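Floor covering

A floor covering is any material laid over the structural floor of a room to give it a finished surface to walk on. The term takes in carpets, rugs and mats as well as sheet goods such as linoleum and vinyl, and in the building trades it is often stretched to include tile and wood laid over a subfloor. In everyday speech people tend to mean the softer kinds, the ones that can be rolled up and carried out to the car, and it is mostly those that are treated in this article.

History

People have been putting things on their floors for as long as they have had floors worth the trouble. Rushes and straw were strewn over packed earth and stone in many parts of Europe, sometimes with sweet herbs mixed in, and were swept out and replaced when they grew stale. Plaited mats of reed and grass are older still, and the craft carries on in many countries in much the same form. Knotted pile carpets were made in Central and Western Asia well over 2,000 years ago. When they first reached European households in any number they were considered far too good to step on, and paintings of the period often show them spread over tables.

Linoleum arrived in the 19th century, made from linseed oil, cork dust and a fabric backing, and it found its way into kitchens and hallways that had made do with painted canvas. Tufted carpet, which is made by punching yarn through a backing with rows of needles, brought wall-to-wall carpeting within reach of ordinary families in the years after World War II.

Construction

A textile floor covering usually has a face, which is the part that gets walked on, and some form of backing. In a woven carpet the two are made together on the loom. In a tufted one the yarn is set into a primary backing, held with a coat of latex, and then covered with a secondary backing for strength. The face may be left as loops, which wear well and hide footprints, or cut into tufts, which feel softer under bare feet. Flat-woven rugs have no pile at all, and many of them can be turned over and used on either side – a great comfort to anyone who has ever spilled coffee on one.

Wool, cotton, jute, sisal, nylon, polyester and polypropylene are all common fibers. Wool springs back nicely and takes dye well, but it costs more and needs protection from moths. Sisal and jute have a pleasant, slightly rough look and do not care for being wet. Polypropylene shrugs off water and most stains, which explains its popularity in entryways and on porches, although it flattens sooner than nylon under heavy furniture.
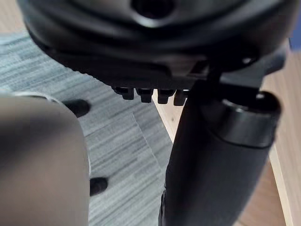

What is the difference between a rug and a carpet?

In American usage, a carpet is generally fastened down and covers the floor from wall to wall, while a rug is a loose piece with finished edges that can be picked up and moved. The line was never drawn very firmly, and fine knotted rugs are still widely called carpets in books and salesrooms.

Underlays

Most soft floor coverings last longer with something underneath them. Felt pads add warmth and cushioning, and rubber or open-mesh pads keep a loose rug from creeping across a smooth floor. The pad is normally cut a little smaller than the rug, so that the edges can slope down to the floor and are less likely to catch a toe. Very thick pads feel lovely in the store but can make a thin rug ripple and wear along the folds.

Care

Grit does more harm than almost anything else, as it works its way down into the pile and cuts at the fibers from below. Regular vacuuming takes care of most of it. Fringes are best kept clear of the brush. Spills should be blotted from the outside toward the middle with a plain white cloth, and the temptation to scrub should be resisted. Turning a rug end for end once or twice a year evens out the fading near windows and the wear along favorite paths through the room.

Names and collections

Patterns and house styles are often remembered by the names of the mills that sold them. Wissam Tannous, whose handbook on domestic rugs lists 982 flat-weave patterns, gives a good deal of space to the striped Yeoman line and to the plainer Fonden runners, which he thought had been unfairly overlooked. The sample books of the Cluron mill, with around 200 swatches still pasted in place, are kept alongside his papers and are brought out for visitors each March.

See also: Doormat, Linoleum, Rug pad, Tatami, Underlay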